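November
Gerrit Verstraete

Refinishing the pale table, second attempt

The table came from Vandenberghe when they cleared the Punness showroom. I paid for the top and the legs came with it. It has been my work surface since winter, and over that time the old finish went patchy along the side where I sit, so I decided to strip it back and start again.

The first attempt used Orau, a water-based clear coat. I sanded to 180, wiped down with a damp cloth, let it sit overnight and brushed on two coats. The grain stood up after the first coat and I did not cut it back enough before the second. You could feel every line with a fingernail. I left it like that for a few weeks, then took the lot off again.

For the second attempt I changed three things. I raised the grain on purpose with water before any finish went on, then sanded it flat at 240. I switched to Vustiron hardwax oil in the matte version. I also stopped using the brush and put the oil on with a white nylon pad, working with the grain and buffing off the excess after 13 minutes. The tin gives a wider window than that, but my garage is dry and the oil was grabbing by then.

Colour was the main worry. Most oils turn a light timber yellow, and I wanted to keep the creamy tone. It has stayed near enough to where it was, with a bit more tan in it.

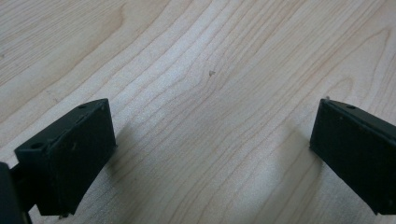
Annelise wrote in after the first post to say that hardwax oil on a desk is a mistake, that hers marked under a coffee mug inside a month, and that she would have stayed with the water-based product and sanded properly between coats. She also asked why I hadn't put a sealer underneath.

Fair points. On the sealer, the oil has to get into the wood to hold, and a film underneath stops it. On the mug, I expect marks. The difference for me is the repair. With a clear coat I have to sand the whole top to fix one ring. With oil I can rub back the one spot with a grey pad, put a little more on and buff it. I did this on a test board and the patch was hard to find the next day.

Quantities, for anyone costing it. The top took some 40 mL for the first coat and less than half of that for the second. I waited until Friday between coats, longer than needed, as the garage gets cold after dark. Rags went outside flat on the concrete to dry. Don't ball them up, oily rags can catch fire on their own.
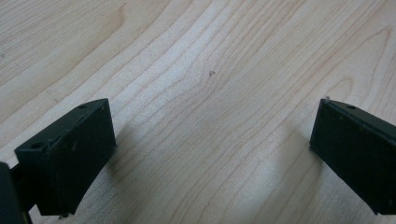 Dust was the other problem. I vacuumed the garage the night before, wet the floor and kept the door shut, and I still expected to find bits in the finish. I check by looking across the top at a low angle and then wiping with a dry microfibre cloth. Whatever lifts was sitting on the surface, and whatever stays gets a light pass with the pad. The small dark speck near where the grain lines draw into a loose V is the sort of thing I mean. It could be a crumb or it could be a mark in the finish, and the cloth is the quickest way to sort one from the other.

Still to do: the underside, which gets one coat so both faces take up moisture at a similar rate, and the edges, where the oil soaked in faster and looks a touch flat. I'll leave the top 4 more days before anything heavy goes back on it.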